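Stundstead Community Board > Weather and Roads > Sirens on Tuesday, or the lack of them

ridgeline_pete
Did anyone west of the river hear a siren Tuesday night? My phone went off, my wife's phone went off, and the siren on the pole behind the feed store, which I have been listening to at noon on test days for most of my adult life, sat there like a birdhouse.

We got lucky. Two shingles and the neighbor's trampoline, which is now our trampoline.

mopsy46
Heard it fine on Vomley Road. Loud enough that the dog went under the bed and has declined to come out for interviews.

k_draper
Nothing at Hadetitz Court. I slept through the whole business and found out when I couldn't get my car past the maple.

Kjell Solberg
I was on the fire department for 11 years, so let me be the bore. Outdoor sirens are for people who are outdoors. They are meant to get you off the ball field and into a building. They were never supposed to wake you up through storm windows with a fan running. If you want to be woken up, buy a weather radio and put it by the bed.

ridgeline_pete
Kjell, I take the point, but I was outdoors. I was standing in the driveway looking at the sky like an idiot. The feed store pole is 400 feet from me. It did not make a sound.

Kjell Solberg
Then that one failed, and you should call it in to the county. Also, go inside.

mopsy46
He's been told that by better people than you, Kjell. His wife, for one.

tinroof
I'm going to disagree with the weather radio gospel. I own one. It goes off for every thunderstorm warning in three counties, usually at 3 a.m., usually for somewhere I would need a passport to visit. After a summer of that I unplugged it. A warning people learn to ignore isn't worth much.

Kjell Solberg
You can set it for your own county only. Page two of the booklet. You can turn off the thunderstorm alerts too and leave the tornado ones on.

tinroof
There was a booklet?

shin_creek_deb
The county posted that the siren west of the river lost its backup battery sometime over the winter and a new one is on order. They knew in April. I'd have liked to hear that before the storm, maybe on the same page where they put up 56 pictures of the chili supper.

k_draper
To be fair, the chili supper was better attended than the budget meeting where the batteries came up. I was at one of them and it wasn't the budget meeting.

ridgeline_pete
Called the county this morning. Was on hold 46 minutes, then a nice young man told me the siren was "operational with limitations." I asked what the limitation was and he said it didn't make noise when the power was out. The power went out before the warning did, so there you go.

shin_creek_deb
That's a pretty big limitation for a siren.

mopsy46
My toaster is also operational with limitations.

Kjell Solberg
I still say don't hang your life on a pole. But yes, somebody should have fixed the battery. I'll go to the next meeting if Pete drives. In the meantime get the radio, set it to the right county, and keep shoes next to the bed. Everybody forgets shoes, and then there's glass.

ridgeline_pete
I'll drive. We can take the trampoline back on the way. 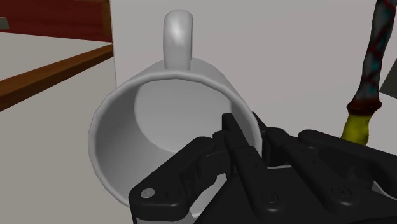 Deb, if you want to come along there's room in the back seat, and bring a printout of whatever the county posted, before it gets taken down.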